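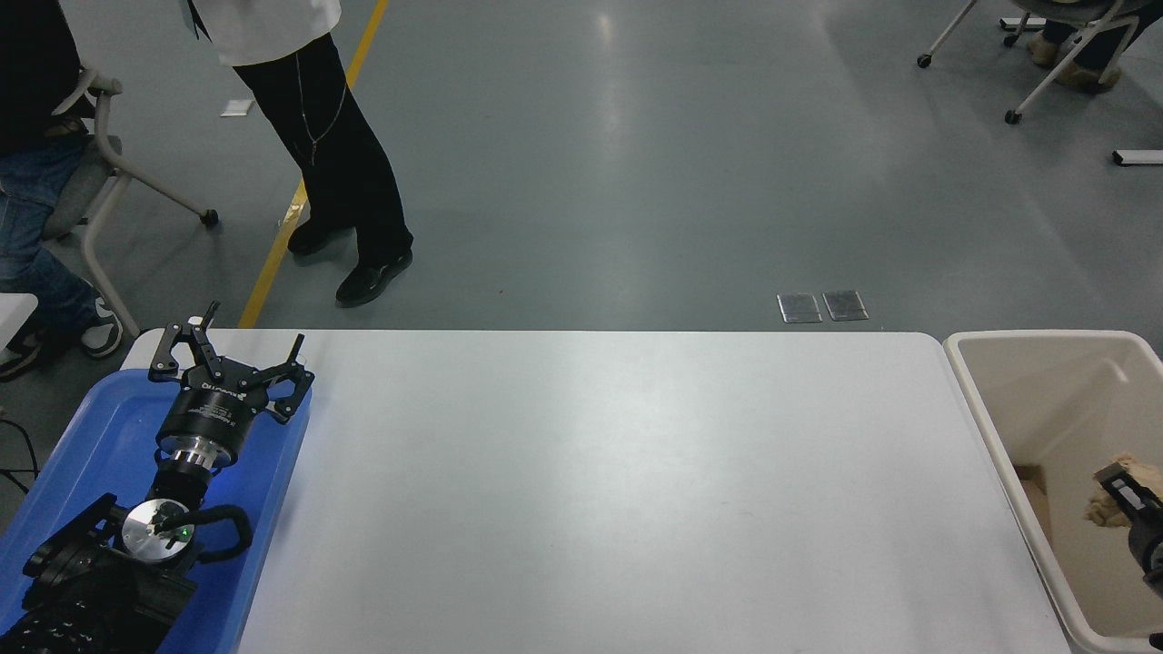
Kerwood asks packers to think twice about paper filling

17 Feb 2022

Packing supplier Kerwood today publishes a short guide to crumpled paper as box filling, and it is cooler on the stuff than most of its rivals. Paper has been sold as the answer to plastic padding for years. Kerwood is not convinced it always is.

The firm packed 106 test boxes. In 11 of them the goods had shifted by the time the box was opened.

"A ball of paper looks like protection," said Manju Joshi, who wrote the guide. "Whether it does anything depends on how tightly it was crumpled and where it ended up. I would like to see the big claims backed by some testing."
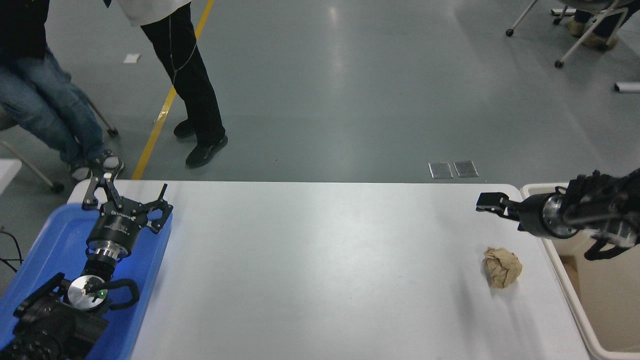

The guide suggests fist-sized balls of brown kraft paper, pushed into corners first, and a smaller box wherever one will do. It makes no promise of savings. Joshi also doubts that paper kept for reuse gets used again as often as suppliers say, and plans a second set of tests in July.

The guide runs to four pages and is free on request.

Press contact: Marwan Hattar, Kerwood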